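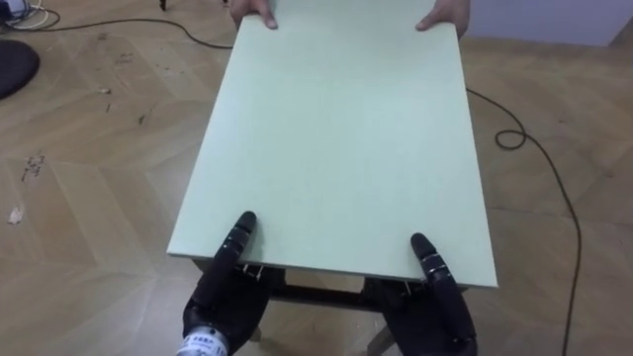
Timholm shared workshop, two-person carry build
Progress report no. 2, to Leanne Dawber, Lendgate small grants
Covers January up to now

Leanne, sorry this is short on polish, writing it between glue-ups. Money first as you asked, then the build, then what's late.

Money

Grant was 3000. Left in the pot: 341. Biggest chunk went on the second hand, then motor drivers, then connectors, which always cost more than you plan for. No spend on rent, Timholm is still letting us have the back half of the room free until summer. Receipts are in the shared folder, one missing (crimp tool, Loukia is chasing the shop for a copy).

Where we are

Joint carry is the main job now. Robot takes one end of a board, a person takes the other. We're working with the light green tabletop, the one from the old Moson desk. Flat, smooth, easy to see against the floor, and if it gets dropped no one cries.

Grip: palms and most of the fingers go under the edge, one finger of each hand comes over the top and presses down. Ourania's idea. Before that we had all fingers underneath and the board just tipped toward whoever was shorter. With the finger on top the robot can feel the board lifting at its end and answers by lowering the wrists a bit. Not elegant. Better than what we had in the first report.

Last full session we did 18 carries, off the low stand and back on. 14 good. Of the other four:
- two stopped by the force limit, set too tight, since loosened
- one where left hand closed late and the board came in crooked
- one my fault, I let go early

So no mystery failures, which I'm glad about. The late left hand is a wiring thing we think. It happens more when the arm is stretched out. Chiyo has re-crimped the two worst connectors and wants to redo the whole run down to the wrist. That is half a day we haven't found yet.

Software: follow mode works walking backwards and forwards in a straight line, slow. Turning is bad. Robot waits for the person to commit, person waits for the robot, everybody stands there. Loukia has a version where it picks up on the sideways pull sooner but it twitches if you so much as change your grip. Not putting that in the main branch yet.

Safety: stop button rule same as before, one person holding, one person on the button, no exceptions. Limit on how hard the top finger can press is now set in the hand controller itself and not only on the laptop. You asked for that in your last email, so, done. No injuries. One pinched fingertip (mine), no skin broken, wrote it in the book anyway.

Late or changed

- The carry through the doorway is not happening this period. Needs turning, see above.
- Cables. Still running on the floor when we work and it's the thing I like least. Overhead hook is bought, not up. Needs a proper fixing into the ceiling and Timholm want to aprove where it goes.
- Rubber tips for the fingers: first set from Sasaki came in the wrong size, swapped, waiting.
- Write-up of the hand mount is half done. Drawings are fine, the text is a mess. Will be public as promised once somebody other than me has tried to follow it.

Next

Finish the left arm wiring. Get the hook up. Then a heavier board, Ourania has an offcut of worktop she's been threatening us with. After that turning, a quarter turn first, with tape on the floor so both sides know where they're meant to end up.

What we need from you

An ok to move what's left from "printing" to "wiring". We've hardly printed anything, the mounts came out right second go. Also can the open evening slip by a couple of weeks? I'd rather people see it go round a corner then see it stand there thinking.

If you want to come by before that, evenings after 7 are best, there's usually two of us in. You can take the other end of the board if you like, closed shoes please.

Asuka Honda
for the carry group, Timholm

P.S. the spreadsheet has a tab called OLD, ignore it, the totals in there are from before the refund on the drivers.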